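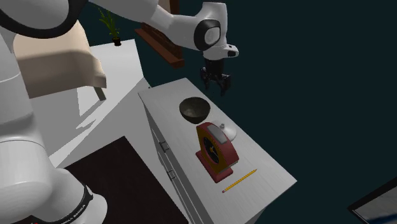 *A simulated arm above a cabinet in the Flinen planning environment.*

The software group at Plulard has spent much of the year on Flinen, its motion planning package for robot arms. In April its lead developer agreed to discuss the work.

"Our test library holds 498 room layouts," the developer said. "Each has its own furniture and its own small objects, and the planner must find a path to a grasp without touching anything else."

Perception is handled by a separate module, Shojaei, which estimates the position of each object before planning begins. The two programs were kept apart on purpose. "If a grasp fails, we want to know which program to blame," the developer said.

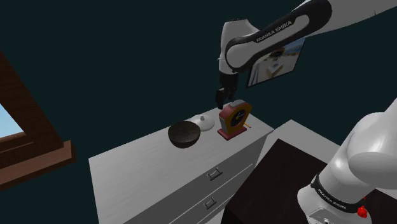 Low, crowded surfaces remain the most difficult. A clock standing close to a bowl leaves the fingers little room, and the planner may reject almost 40 approaches before it accepts one. The current release completed 1111 of 1471 trial runs, a result the developer described as fair.

The next version will replan while the arm is moving. It is being tested at the Flaltau office.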